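Finish on the workbench top - hairline scratches and clamp marks

Forum: Shop Furniture and Benches

rosario_m wrote:
I put a clear finish on a wooden bench top back in June and it already shows every hairline scratch when a light is on it. From the side it looks fine. From where I sit it looks like somebody went over it with a scouring pad. I clamp small things to it most evenings and I don't want to baby it. Do I strip it, rub it out, or leave it alone? Product was the Bedent satin, three coats.

tallgrass17 wrote:
Leave it alone. It's a bench.

kanon_shop wrote:
I disagree with tallgrass. If you look at the surface all day, glare gets tiring. Wipe it down first though. Half of what people call scratches on mine was lint and dust. After that, rub it out with a gray pad, going with the grain, and put on paste wax.

rosario_m wrote:
I did wipe it on Sunday and the dust was back by evening. The top with the light on it and then the C-clamp I use.
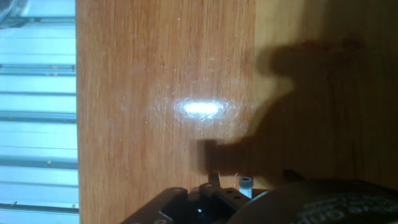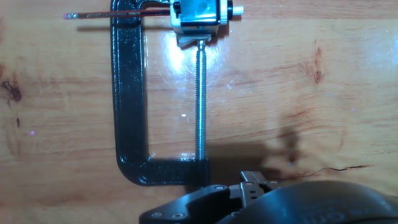 Does wax make the top too slippery for clamping?

A thin coat that has been buffed well won't cause trouble at normal clamp pressure. Leave it overnight before you put a clamp on it, and buff again if it feels greasy.

tallgrass17 wrote:
Still say leave it. You'll wax it, then you'll want to glue something down there, and the glue won't stick right.

kanon_shop wrote:
Who glues things to their bench top? Wax is what keeps the glue drips from sticking. I pop mine off with a putty knife.

jheinonen wrote:
Joni here, I refinish tables for a living. A few things.

Fine scratches show worst right around the reflection of a lamp. Move the lamp to one side or put a shade on it before you spend any money. If they still bother you, kanon's method is fine, but don't start with anything coarser than a gray pad. You can't put finish back with a pad.

Clamp marks are a different problem. Put a scrap of cork or thin leather between the clamp and the wood. I keep a coffee can of squares cut from an old belt.

tallgrass17 wrote:
Cardboard works too and it's free.

jheinonen wrote:
Cardboard is OK for an hour. Don't leave it under pressure for days, it can stick to a fresh finish.

rosario_m wrote:
Moved the lamp to the left side and it's a lot better. I'll hold off on the pad for now and order some cork. Does anyone sell it in small sheets? Finbridge only has the big roll.

kanon_shop wrote:
Buy a cork trivet at the dollar store and cut it up.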